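Our sorting trial used 30 household items and three kinds of container. The supplier, Stimer, claims open-sided baskets make things easier to find. Kwadwo Adjei and I had doubts, and after 208 searches we still do.

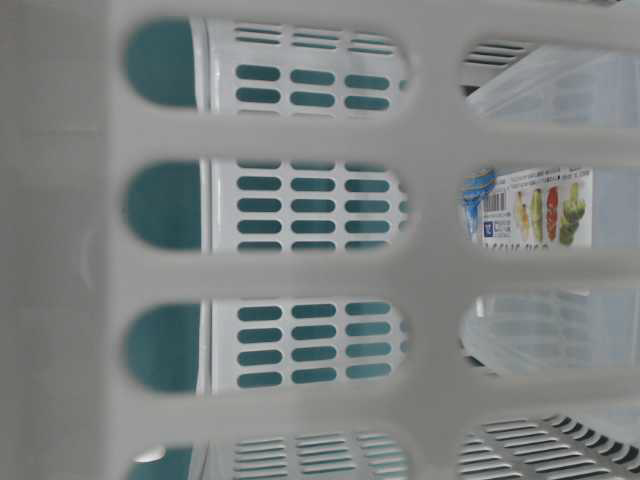 Student Project Reports, Vol. 4, p. 81

Looking through the large openings of a white basket, a person can tell there is a slotted white container behind it and a clear bin as well. Fine, but telling what a container holds is another matter. Small slots gave our searchers very little, and most of them lifted the container out anyway. The clear bin did better, though we tested only one size, and I would not trust the gap between the two. Labels were left out of the trial. They should have been in it.

Abena Abugri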